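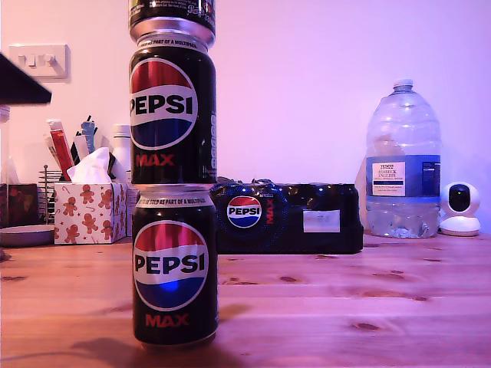

Someone at the back last week wanted to know why a shop can't just split a case and sell the singles if it paid for the case fair and square. Fair question, and it's basically all of today.

WEEK 6 NOTES: unit pricing, pack sizes, the corner shop

Read Chraibi ch. 3 before seminar. Skip the appendix.

Recap from last time. List price = what's on the shelf. Unit price = price per ounce, per can, per sheet, whatever. Shoppers compare list prices way more than unit prices. Keep those two apart in your essays, half of you didnt.

Why bundle at all
- one trip through the register, one barcode
- gets more stock into the customer's house (people drink faster when there's more in the fridge, see Sello handout)
- lets the maker charge two prices for the same stuff. Big buyers pay less each, small buyers pay more. This is the bit on the exam.

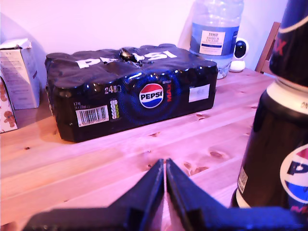
Second-degree price discrimination, if you want the textbook name. Seller can't tell who's thirsty and who's stocking up, so it offers sizes and lets people sort themselves. Only works if resale is a pain. If resale is easy the cheap price leaks out and the gap closes.

Worked problem (do it again at home)
Ornstead Foods sells a single at 35 cents more than the per-unit price in the case. A small store sells 1000 singles a month. What does it save by buying cases and splitting them? 350 dollars, before labor. Now add labor. At what hourly wage does it stop being worth it? Show steps.

Case study: Preleo. Grocery co-op, opened 1919, started out weighing everything from the barrel. No packs, no brands to speak of. Members could see the unit price becuase there was no other price. Compare with its catalog once packaged goods came in, 34 pages, hardly a unit price anywhere. Ask yourself who gains.

Common mistakes
- "bigger is always cheaper per unit." No. Check. Quantity surcharges are real
- mixing up markup and margin (again)
- forgetting storage cost for the buyer

For seminar: bring two shelf labels for the same product, different sizes. Work out both unit prices beforehand. Problem set due end of May, paper copy, staple it please.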